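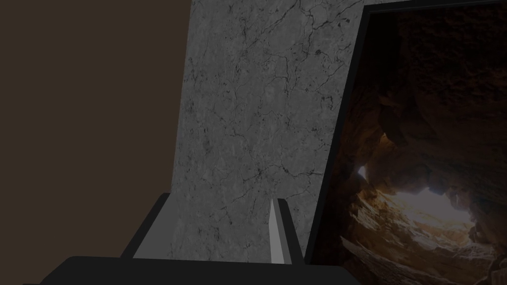
Gray panel with dark veins, next to a brown wall

Sealing a veined stone panel in a hallway?

Posted by Inês Macedo

We are redoing our front hallway and I want one tall panel of gray marble against a dark brown wall. The slab I have on hold is 40 inches wide and costs $369. It has a lot of thin dark veins and a few small pits. The seller says it needs to be sealed before it goes up. My neighbor never sealed hers. Do I need to, and will the veins turn into cracks later? We have two kids and wet coats hang close by.

Gebhard Marti

Seal it. Use a penetrating sealer, not a glossy topical one. Wipe the slab down with a neutral stone cleaner, let it dry overnight, put on a thin coat, and buff off what hasn't soaked in by the time the can says. Do a second coat the next day. Test a corner of the back first because some sealers darken gray stone.

On the veins, run a fingernail across them. If it glides over, it is only color. If it catches, you may have an open fissure, and I would ask the seller whether the back has mesh on it. Small pits can be filled with clear stone epoxy before you seal.

Matilde Meireles

ours has been up 4 years with no sealer, no problems. It's a wall, not a counter

Graça Esteves

Agree with Gebhard. Keep vinegar and bathroom sprays off it, sealed or not. They etch marble and the dull spots have to be polished out. I would also move the coat hooks to the other wall.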